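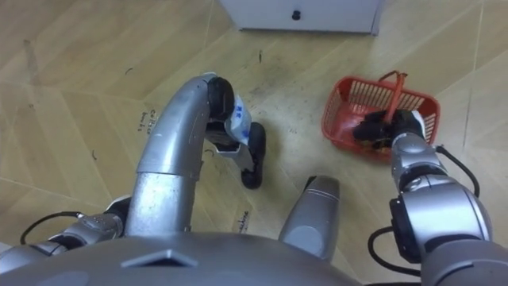

Vignesh Gowda would rather hear about the misses. A stockroom, he told Plurkumard, can forgive a slow machine but has little use for one that needs watching.

Plurkumard agrees, and is releasing its March notes on Junia with no launch date attached.

**PLURKUMARD: JUNIA IS NOT READY FOR THE SHOP FLOOR**

3/13/20. Junia, our two-armed robot, can work on a small packet and a shopping basket at floor level. That is a long way from stocking a store. In our latest test it was given 100 packets to sort and dropped 13. A person stepped in three times.

"I wouldn't pay for that yet," said Tsehay Wako, who ran the test. "Soft wrappers are still hard for it, and a crowded basket is worse."

Household chores are further off. Plurkumard is taking no orders and has dropped laundry from this year's plan. The next round of tests will use mixed groceries, with the results published whichever way they go.

Press contact: Dagim Alemneh, Plurkumard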